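Stemevetti has approved the budget for a second tabletop handling cell at its Sandberg site, with purchase orders due out in August. The request, filed by Frøydis Haugen, covers arms, grippers, table stock and spare cable sets. Bowl handling at a pine table remains the reference task for sizing.

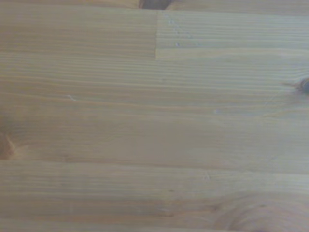
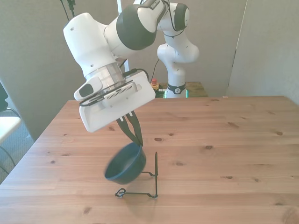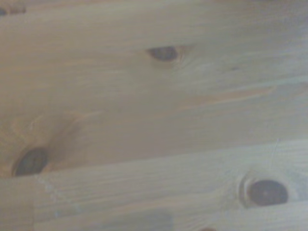 ## What is in the order

- 12 sets of gripper fingers, quoted by Salus
- 300 hours of prepaid service time, to be drawn down across both cells
- Two replacement tabletops, knotty pine, same thickness as the current stock

Indrek Petrauskas, who manages equipment planning, said the tabletops were moved from the maintenance line to the capital line so that they arrive with the arms. Wrist camera mounts will be bought separately from Flina under part numbers 111 and 213.

Force sensing was left out of this round. Tuva Eide has asked for a separate quote, and the request will be reviewed when the finger sets have been accepted. Floor layout for the new cell is still open.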